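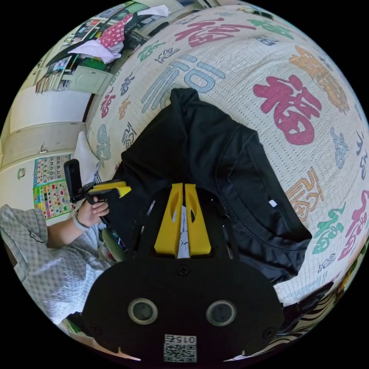 I slept badly for eleven years and blamed everything but the bedroom. Coffee, my boss, the neighbor's dog, my forties. Then last March I spent a week in a rented room in Wunach, up over a bakery, and slept like a kid every single night. When I got home I was so annoyed I wrote down everything that had been different. The list was short. The room was cool, it was dark, and the bed had two covers on it where mine had one.

Two covers! My grandmother could have told me that for free.

So I started asking people how they make their beds, which is a surprisingly personal question. Emmett Nakamura, an old roommate of mine, sleeps under one wool blanket all year and kicks it off in July. Gadisa Beyene and her husband have kept separate comforters since their first winter in Edesthorpe, and she told me it saved more arguments than the dishwasher did. Heino Toom wrote me three pages (three!) about tucking in the corners. I never did get an answer about whether he tucks in the feet.

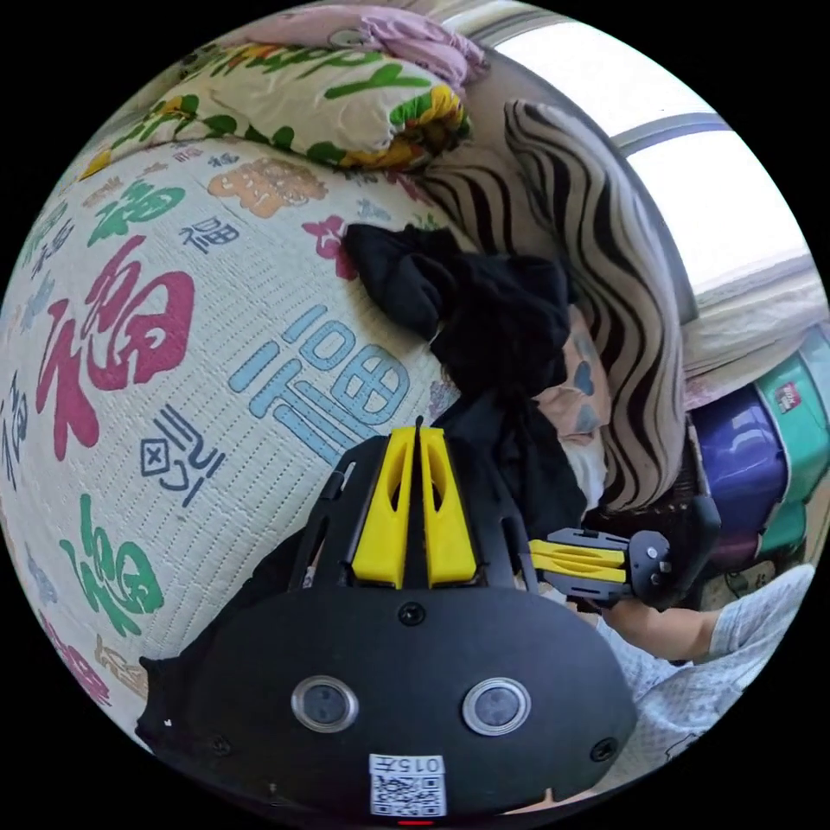
What I liked best was how much of it came down to layers. A thick comforter gives you two choices, on or off, and at four in the morning both of them are wrong. Thin things stacked up give you more to work with. A quilted cover with a folded comforter across the top of it, something with flowers on it if you like flowers, lets you pull up exactly as much as you need and go right back to sleep. I've had mine set up that way since spring and I hardly wake up to fix it anymore.

Then there's the money side. I went into the Kivi store downtown ready to spend, and a very patient salesman named Gilmar Holanda walked me past a comforter that cost 1000 dollars. I asked him who buys it. "People who run cold and don't look at the tag," he said. He sent me to the cotton shelf instead, where I paid 248 for a quilt and a light blanket together, and that still felt like a lot to me.
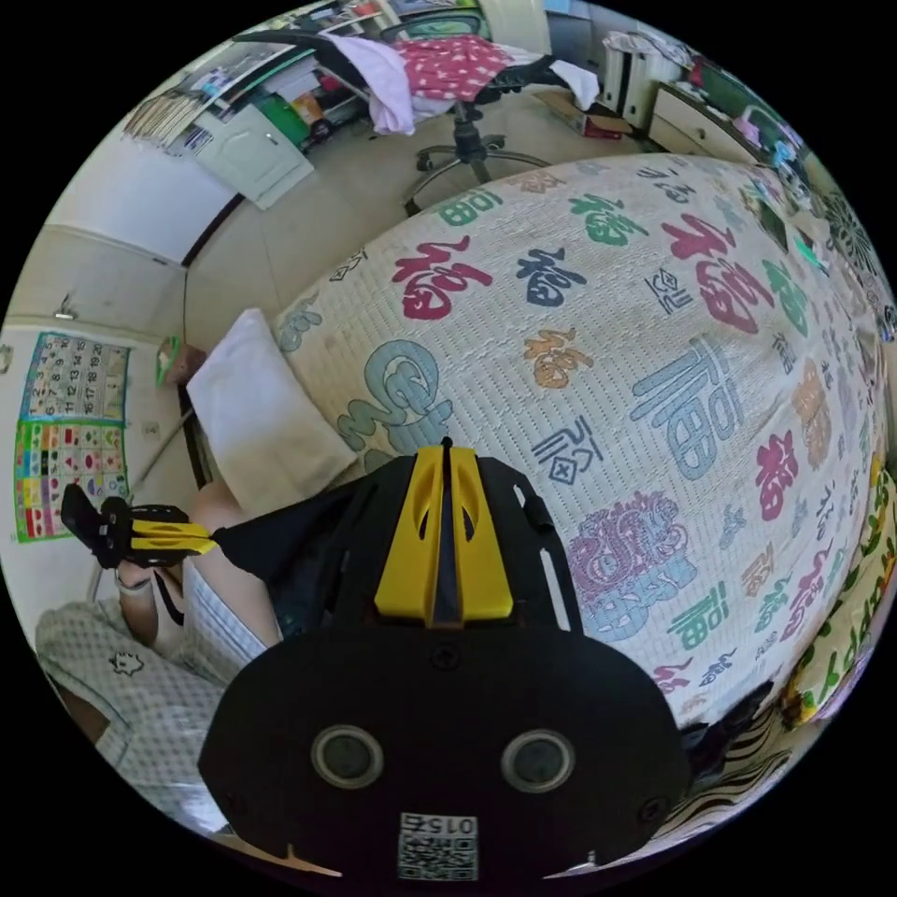 At home, in shorts: warm-weather dressing starts with less.

Summer is harder. I run hot, my apartment faces west, and by bedtime in August the walls are giving back everything they soaked up all afternoon. Zane Ķēniņš, who grew up in a house with no air conditioning, got me to quit fighting it. She closes the blinds at noon, opens everything after dark, and strips the bed down to a sheet and one thin quilt. I tried it and felt silly closing up a sunny room at lunchtime, but I kept doing it.

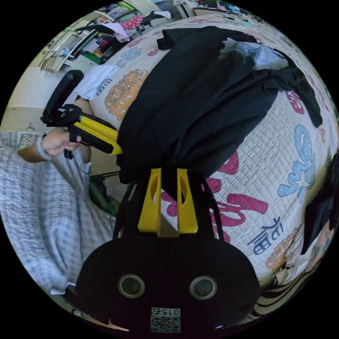 I also bought a fan, a little Zerkever that cost 40 dollars and hums on a note I've grown fond of. It sits on the dresser and points at the wall, because pointed at my face it gives me a stiff neck. My sister thinks this is ridiculous. She sleeps with hers two feet from her pillow and wakes up with a sore throat all summer — so we've agreed not to discuss it.

I turned 48 this year, and I now have opinions on thread count. I wash the quilt in cool water and hang it over the shower rod, and it takes forever to dry.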